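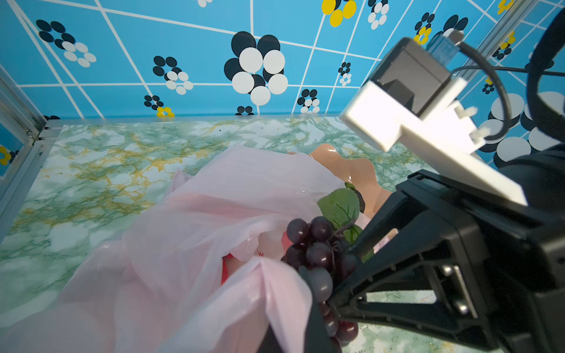 Irnbridge Town Council, Resources and Licensing Subcommittee
Minutes of the July meeting, as taken down by Sioned Nicholas, clerk

Present: Gwenllian Gittins (chair), the members for Clestdale, Ellis Ward and Mill Side, the town attorney, and me. The member for North Irnbridge came in during item 3 and asked me to write down that it was the bridge traffic.

Apologies: the member for Station Road, who is at her son's graduation. Congratulations to him!

The chair opened at 6:30 p.m. I read out the fire exits, which have changed while the east stairs are being redone, so please use the side door by the records office if the alarm goes.

1. Minutes of the last meeting

Two corrections. I had the Clestdale member voting against the road salt contract when he abstained (sorry, my handwriting), and I spelled "aggregate" three different ways on one page, which Ellis Ward had circled in pen and passed over to me. Both fixed, minutes approved, chair signed them.

2. Makeup of the subcommittee

This one took a while. The full council voted last month to redraw the membership after the long argument over the gravel permits, and we had the letter in front of us. The short version is that everybody who was on this subcommittee stays on it except the former vice chair, who has moved over to Parks. That leaves us with a gap, and the letter doesn't say who fills it or when.

The Mill Side member thought we should elect a vice chair from among ourselves that evening and get on with it. The town attorney said we can't, the way the standing rules read now, until the seat is filled by the full council. There was some back and forth on whether "may" means "may" in rule 14. I have it in my notes that the attorney used the phrase "with respect" four times, and I'm leaving it there.

The Ellis Ward member said she would like it recorded that she found out about the change from the newspaper before she found out from the council. Recorded. Gwenllian said she had found out from the mail the same morning and agreed it was not a great way to do things. She is going to write to the council president and ask that members be called before anything gets posted.

Agreed: no vice chair for now. If Gwenllian can't make a meeting, the longest-serving member present takes the chair, which in practice means Clestdale. He said he could live with that.

3. Trukisach quarry, renewal of the extraction license

The main business of the night, and the reason the public seats were full. I'll try to get it in the order it happened, although people did jump around.

The license for the Trukisach quarry runs out at the end of the year and the operator has applied to renew on the same terms, plus an extra hour of working time on summer evenings. The application is 647 pages with the maps, and there is one paper copy at the front desk and one at the library. Please don't take pages out of it. Somebody already has, and I had to print the drainage section again.

The operator's site manager spoke first. He went over the new washing plant and said the trucks would be sheeted before they reach the public road, where at present they're sheeted in the layby. Mill Side asked why that couldn't have been done years ago. The manager said the old yard layout didn't leave room to do it safely. Mill Side said he had walked the old yard and there was plenty of room. They did not agree about this and I don't think they're going to.

North Irnbridge arrived here and asked for the first part again, so we got the first part again.

On the extra hour, the operator says it would only be used when there's a big order on. Ellis Ward wanted to know who decides what a big order is. Good question, I thought, and the manager said he would have to come back to us in writing. She asked for a tonnage figure and a limit on the number of evenings, and the chair backed her up.

Public comments came next, two minutes each with the egg timer. We heard from people on Quarry Lane mainly, and I'll put the full speaker list up with the papers once I've checked the spellings. Dust on laundry came up more than anything else. One gentleman brought a windowsill wipe in a sandwich bag and asked that it be entered as evidence. The attorney said it wasn't that sort of meeting but thanked him, and the bag is in my desk drawer if anybody wants to see it. A woman who drives one of the loaders spoke in favor and said that people forget who works up there, and that got a decent round of applause too.
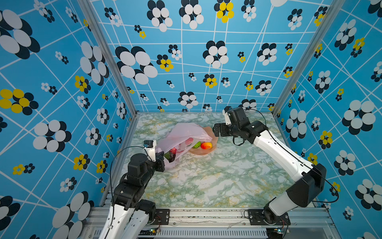

The petition was handed in after that. It carries 1,586 signatures and asks for the extra hour to be refused and for an air monitor at the Clestdale school. Please note that it doesn't ask for the quarry to close, whatever you may have read. I've been asked about that on the phone so many times this week that I'm putting it here too. The signatures still have to be checked against the voter roll, and I've blocked out two afternoons to get it done.

The attorney explained what we can and can't do. We can recommend renewal, refusal, or renewal with conditions. We can't set the royalty (that's the county), and we can't make anybody resurface Quarry Lane, as much as we'd all love that.

Clestdale moved that we recommend renewal with conditions, leaving the extra hour out until we've had the letter from the operator. Ellis Ward seconded. Mill Side wanted to put the whole item off until September and there was a fairly warm ten minutes on that. His argument was that the dust report is old and nobody should vote on old numbers. Clestdale's argument was that if we put it off, the full council won't see it before the fall recess and the license could lapse with people's jobs hanging on it. I could see both sides, for what it's worth, and it's worth nothing as I don't get a vote.

The motion to postpone failed. The main motion carried, with Mill Side against and North Irnbridge abstaining on the grounds that he'd missed some of it. Gwenllian voted in favor.

The conditions we're recommending:

Trucks sheeted inside the gate, starting from the first day of the new license.
An air monitor at the Clestdale school, paid for by the operator, with the readings posted monthly on the town website.
A phone number for complaints that a person picks up during working hours.
A fresh dust report before any change in hours is looked at.

The manager asked if he could speak again and the chair said no, but nicely.

4. Sand and salt storage

Much quicker. The public works yard wants to move the winter sand pile to the Ellis Ward lot so the trucks don't have to cross the bridge twice. Ellis Ward has no objection as long as it's covered and the fence gets mended first, as kids get in there. The yard foreman sent a note to say the fence is already on his list. Agreed, subject to the fence. I'm to send him a copy of this so he has it on paper.

5. Small permits

Two applications from farms wanting to dig stone for their own use. Both are under the limit and both had the neighbor letters attached. The attorney had looked them over and was happy. Approved together, no discussion, except that North Irnbridge asked how deep one of the pits would be and I had to go hunting for the page. Nine feet.

6. The old mine records

I gave this one myself, so bear with me. The boxes from the closed workings under Clestdale are now out of the basement and up on the second floor where it's drier. The shaft plans are in better shape than I'd feared, although a few of the big ones have gone soft along the folds and need flattening by somebody who knows how. The county archive has offered to scan the lot if we drive them over. I'd like to say yes. People buying houses up there keep asking me what's underneath, and at the moment all I can do is bring them upstairs and unroll things on the copier.

Clestdale asked whether we'd get the originals back. Yes, and I'll get it in writing. Mill Side offered the use of his van. Agreed, with thanks for the van.

7. Any other business

Ellis Ward asked if the papers could go out earlier than they have been. I said I can only send what I've been sent, and could members please get their items to me on time. There was some looking at the table. We settled on a full week ahead, and anything that misses it waits for the next meeting.

North Irnbridge raised the microphones again. The one at the far end of the table still cuts out. I've logged it with IT twice.

The chair thanked the public for staying so long and keeping it civil.

Actions

Gwenllian: letter to the council president about how members get told of changes. Cover letter to the full council on Trukisach.
Sioned: signature check on the petition, copy of item 4 to the foreman, written terms from the archive, speaker list online, microphone (again).
Town attorney: draft wording for the license conditions, and a note on rule 14 in plain English, which Clestdale asked for and the rest of us seconded.
Mill Side: van.

Closed at 9:10 p.m. The next meeting is in September, same room, unless the stairs aren't done, in which case we'll be in the library and I'll put a sign on the door. Corrections to me at the clerk's office, please, and in pen if you can, as I can't read the pencil ones.

S. Nicholas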